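Ticket 416 – Thumb drifts off zero after warm-up
Product: Clernero hand, right, on wrist mount
Opened by: Leonie Stöcker
Assigned to: Kamran Shirazi
Status: Waiting on customer

Leonie Stöcker, Monday, 9:12 am

Hi all! We've had our Clernero running since June and mostly I love it, but the thumb has started doing something annoying. I home the hand first thing in the morning, everything lines up, and then after a while of picking and placing the thumb stops short when I tell it to open. It isn't by much. Enough that it clips the part on the way in, though, and then the pick fails and the arm backs off and sulks until I reset it.

If I home it again, it's fine for a while (shorter each time, I think, but I haven't kept proper notes, sorry). The other fingers are behaving. I've tried a power cycle, a slower speed profile and a new cable between the wrist and the controller. None of them made a difference I could see. Firmware is whatever came down with the last update from the Britden portal, and I didn't touch any settings after that.

Kamran Shirazi, support, 10:05 am

Hi Leonie, thanks for trying the cable already, that saves us a round. Could you send me the joint log from one good run and one bad run? Export them from the Wendt panel, under Service, with the box for raw counts checked. Also, which grip preset are you using, and has anyone had the thumb off since you got it?

Leonie Stöcker, 11:31 am

Logs attached. Preset is the wide pinch, with the force turned up a bit over the default because the parts were slipping. And yes, the thumb has been off once. Mareike Hollmann swapped the pad in the spring on our old unit and did the same job on this one a couple of weeks ago, following the sheet from Plelley. She says she put everything back the way she found it, and she's a lot more careful than I am, so I believe her!

I ran the open and close test again before lunch with the arm parked over the floor and the hand pointing down, so there was nothing in the grip and no load on it.
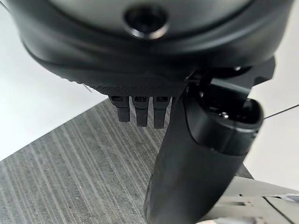 It did the thing on the third cycle, which is the quickest I've seen it. Commanded angle says fully open, measured angle says fully open, and yet when I lay my gauge against it the thumb is clearly 2 degrees shy. So the hand thinks it's fine and I'm the one arguing with it. Is that a sensor problem? I'd rather not send the whole thing back if I can help it, we have a demo coming up and I have no spare.

Kamran Shirazi, 1:48 pm

Okay, that's really useful. If the measured angle agrees with the command and your gauge doesn't, then my money is on something slipping between the sensor and the thumb shell. The motor looks healthy in both logs – current is flat, no retries, temperature well inside the limit.

What I'd like you to do, with the power off and the arm locked:

Hold the housing still and rock the thumb gently from the tip, open and close direction only. Tell me if there's a dead spot.
Check the clamp screw at the base joint. Don't crank on it, just see whether it turns with the short key from the kit.
If it turns, back it out, clean it, and put it in again with a drop of the medium threadlocker. Leave it overnight.
Home the hand, then run the thumb calibration from the Wendt panel. The short one is enough.

One more thing: please put the grip force back to default until we've sorted this out. I asked Rainer Fröhlich over in hardware and he's had 2 other tickets that sounded like yours, both with the force raised and both after a pad change. The Plelley sheet doesn't mention threadlocker at all, so Mareike did nothing wrong there. Jeanine Vandenberghe is going to get that page rewritten.

Leonie Stöcker, 3:20 pm

Well, there's a dead spot! Tiny, but once you feel it you can't stop feeling it. And the screw moved with hardly any effort. I've cleaned it and put the threadlocker on, force is back to default, and I've hung a note on the arm so the late shift leaves it alone. I'll calibrate in the morning and run a long session before I say anything cheerful.

Can you keep the ticket open until then? And if the parts start slipping again at default force, should I try the softer pads, or is there another preset you'd go for first?

Kamran Shirazi, 3:41 pm

Sure, it stays open. Try the three-point preset before you buy any pads, it holds better on smooth parts at the same force. Send me the log from the long session either way, and write down the gauge reading at the start and at the end.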